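Wash basin (household)

A wash basin, in the sense I'm using on this page, is the wide, round, open bowl people keep at home for handling laundry. I don't mean the plumbed-in thing in the bathroom, which has its own entry. I grew up with two of them hanging on the back of the kitchen door, so I'm fond of the subject and I'll probably go on a bit.

Names

Most people I know just say "the bowl" or "the washing bowl". Older shop catalogues from Trindport list them as laundry pans, and my gran called hers the tub, although it was nowhere near big enough to be one. The Venlow household museum labels all of its basins as wash basins, and that's the name I've stuck with.

Materials and sizes

Metal basins are the classic sort. Enamel came with a coloured rim and chipped if you so much as looked at it, while plain grey metal dents but carries on for years. Plastic is lighter and cheaper, and much quieter when you drop it on a hard floor at six in the morning! A common family size is 40 centimetres across, and the biggest one I've ever owned was roughly 86, which wouldn't go through the pantry door unless you turned it on its side.

Use

The basin does three or four jobs in the course of a wash. It's good for soaking, for hand washing, for carrying things out to the line, and (the one I use it for most) for holding a load that's waiting its turn. Dark clothes usually get a basin to themselves, as navy and black can let go of their dye in the first few washes. My own rule is to keep new navy things apart for 7 washes, but I've met people who stop after one and people who never stop at all.
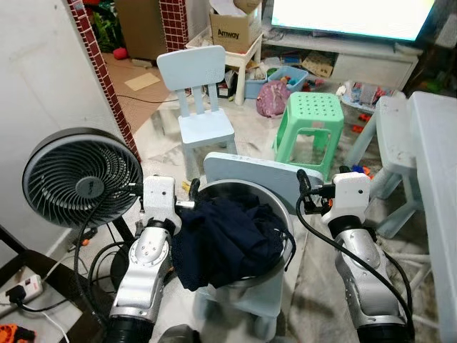

Sleeves and trouser legs will hang over the rim whatever you do – I tuck them in before I carry anything, having trodden on enough of them on the stairs.

Stands

A basin on the floor is murder on the back, so stands have been around for as long as basins have. The old ones were wooden trestles or an upturned crate. Wheeled stands are handier on tiles and smooth floors, where you can push a full load along with your foot, but they're hopeless on carpet. Szűcs made a folding one that I used for years and still miss – the legs locked with a lovely solid click. The Uvalano stand that replaced it is lower and has better castors.

Care

Rinse it, wipe it and store it upside down or on a hook. Metal basins shouldn't be left with water standing in them, particularly if the surface is scratched. Soap scum comes off with warm water and a splash of vinegar, and plastic ones want keeping out of strong sun or they turn brittle.

See also: Washboard; Clothes airer; Laundry basket; Dolly peg

Page last changed 7/26/20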